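Midholm Robotics Club
Minutes of the July meeting

Held in the lower workshop, 6.30 pm.

Chair: Ailbhe Tierney
Minutes: Nilton Arango
Apologies were received from two members of the Gronness team.

1. Minutes of the last meeting

Agreed, with one correction. Under item 4 the battery charger was said to belong to the school. It belongs to the club.

2. Litter-picking project (Isteo)

Nilton reported on the gripper work. The team is still using the two-finger gripper with the curved tips. The black surface is badly scuffed on the upper edges and on the inner faces. Ailbhe asked if this affects the grip. Nilton said he does not think so for card and bottles, but he is less sure about thin film, where the tips have to close right up to hold anything at all.

There was a long discussion about plastic bags. The rules for the Restrepo Cup say that bags count double if they are lifted clear of the floor and dropped in the bin area, and nothing if they are dragged. The team has been going for the middle of the bag, and the film slides out or bunches up under the fingers. The new approach is to look for a loose corner and close on that. It was agreed to carry on with corners until the next meeting and then decide.
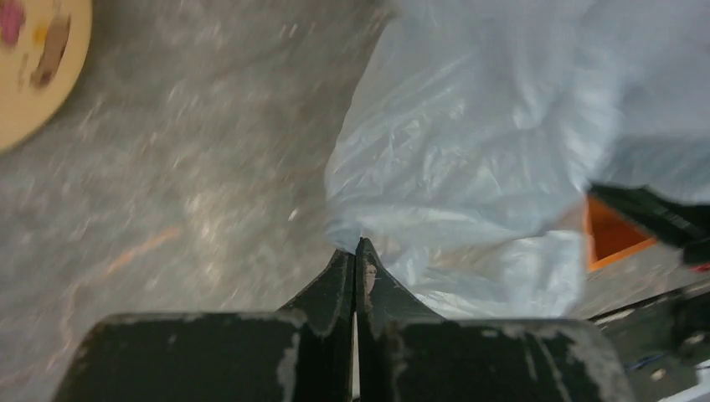 Wrist camera view, Isteo gripper closed on the lower corner of a bag.

Nilton said the labelling is going slowly. The team has 1,157 wrist camera pictures sorted so far, and bags are the hardest group to label because you can partly see through them. Two people labelling the same picture often draw the edge in different places. Ailbhe suggested that one person does all the bags and someone else checks them afterwards. Agreed.

Blur was also raised. When the arm swings quickly the floor comes out as streaks and smaller litter is hard to make out. The juniors asked for the blurred pictures to be thrown away. Nilton would like to keep them — the robot will be moving on the day and will see the same sort of thing. It was put to a show of hands and the pictures will be kept, in a separate folder.

Action: Nilton to set up the folder and write a short note on how to label bag edges.
Action: Juniors to finish labelling bottles and cans before starting anything new.

3. Spare fingers

Ailbhe has a price of £80 for a replacement pair. Several members felt this was a lot when the present ones still close properly. Printing a set in the workshop was suggested, but the last printed pair bent near the base and had to be taken off. Decision put off until the bag trials are done. In the meantime the gripper is not to be driven down on to the floor to test its height. Use the gauge block, and put it back in the drawer.

4. Restrepo Cup

The entry form is in. The club has one team in the sorting class and one in the open class. Each run is 10 minutes, including setting up, and the clock does not stop if a cable has to be plugged back in. The Gronness team would like a full practice run with a timer. Ailbhe will book the hall for it.

Transport was discussed. The arm travels in its case with the gripper taken off. Last year it was left on and a wire was pulled out of its connector. Members are asked to label every cable at both ends before packing.

Action: Ailbhe to book the hall and confirm the time by email.
Action: Gronness team to bring the packing list up to date.

5. Workshop

The bench by the window is to be left clear at the end of each session. Soldering irons are to be switched off at the wall as well as at the stand. The floor should be swept after bag practice, and the practice litter goes back in the crate under the stairs, not in the recycling. One full crate has already been lost that way.

6. Any other business

A parent asked if younger brothers and sisters can come along to watch the practice run. Agreed, as long as they stay behind the tape while the arm is powered.

Meeting closed at 7.50 pm. Next meeting to follow the practice run.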